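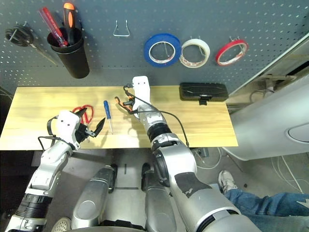 Über uns

Die Arbeitsstelle Proklow prüft Berichte über Tiere, die es nach Stand der Zoologie nicht geben sollte. Große Katzen im Stadtwald, lange Hälse im Baggersee, Pfotenabdrücke von der Größe eines Esstellers. Wir glauben in der Regel nicht daran. Wir lesen trotzdem jede Einsendung bis zum Ende, auch die mit zwölf Anhängen.

Angefangen hat es mit einem Streit über den Kivi, ein angeblich aalartiges Tier im Stausee Terley, das in jedem trockenen Sommer wieder durch die Lokalpresse schwamm. Wir wollten wissen, worauf sich die Artikel eigentlich stützen. Die Antwort war ernüchternd: auf andere Artikel. Am Ende der Kette stand ein Leserbrief, dessen Verfasser das Tier selbst nicht gesehen hatte, wohl aber jemand aus seinem Angelverein. Seither führen wir ein eigenes Archiv.

Das Archiv umfasst inzwischen 2.000 Meldungen. Davon sind 65 offen. Wir bitten darum, diese Zahl nicht falsch zu zitieren, wie es leider regelmäßig geschieht. Offen heißt, dass uns Angaben fehlen: der genaue Ort, die Entfernung, manchmal sogar die Jahreszeit. Ein offener Fall ist kein Beleg für ein unbekanntes Tier. Er belegt, dass jemand etwas gemeldet hat und wir nicht weiterkommen.

Wie wir arbeiten

Jede Meldung wird von zwei Personen getrennt gelesen. Wer den Fall zuerst bearbeitet, gibt seine Einschätzung nicht weiter, bevor die zweite vorliegt. Danach vergleichen wir mit Wetterdaten, Wasserständen und den Tierarten, die in der Gegend bekannt sind. Fischotter, die hintereinander schwimmen, haben uns schon viel Zeit gekostet. Treibholz auch. Kormorane sehen bei Gegenlicht erstaunlich urzeitlich aus, und eine Hauskatze auf einem Feld ohne Vergleichsgröße wird im Bericht schnell zum Panther.

Entfernungen halten wir für die schwächste Stelle fast aller Berichte. Bei einer Begehung in Terley haben wir eine Boje in 100 Metern Abstand zum Ufer ausgelegt und Spaziergänger schätzen lassen. Die Antworten lagen so weit auseinander, dass wir Größenangaben über offenem Wasser seither nur noch mit Vorbehalt aufnehmen. Das gilt auch für unsere eigenen.

Was wir nicht tun

Wir organisieren keine Nachtwachen und verkaufen keine Karten mit Sichtungspunkten. Wir treten nicht in Sendungen auf, in denen nach der Werbepause ein Schatten vergrößert wird - die Anfragen kommen meist im November, wenn offenbar Sendezeit zu füllen ist. Gutachten gegen Honorar erstellen wir ebenfalls nicht.

Wir machen uns auch nicht über Zeugen lustig. Die meisten Menschen, die uns schreiben, haben etwas gesehen und beschreiben es nach bestem Wissen. Ob ihre Deutung stimmt, ist eine andere Frage, und die stellen wir dann eben.

Träger und Geld

Träger der Arbeitsstelle ist der Verein Arnoscombe e. V. Der Name stammt von einem Gutshof, über den eine Geschichte von einem schwarzen Hund erzählt wird. Wir haben auch diese geprüft und keine Quelle gefunden, die älter ist als der Prospekt des dortigen Gasthauses. Der Name ist geblieben.

Wir finanzieren uns aus Mitgliedsbeiträgen und kleinen Spenden. Einzelspenden über 100 Euro nehmen wir nur ohne Zweckbindung an. Es gab Angebote, die an ein bestimmtes Ergebnis geknüpft waren, in beide Richtungen übrigens.

Eine Meldung einreichen

Schreiben Sie auf, was Sie gesehen haben, möglichst bevor Sie mit anderen darüber sprechen oder im Netz nachlesen. Ort, Uhrzeit, Blickrichtung und Licht sind uns wichtiger als der Name, den Sie dem Tier geben würden. Fotos bitte in der Originaldatei, unbeschnitten. Telefonisch sind wir donnerstags ab 17 Uhr erreichbar. Eine Antwort bekommen Sie in jedem Fall, sie kann allerdings aus dem Wort Fischotter bestehen.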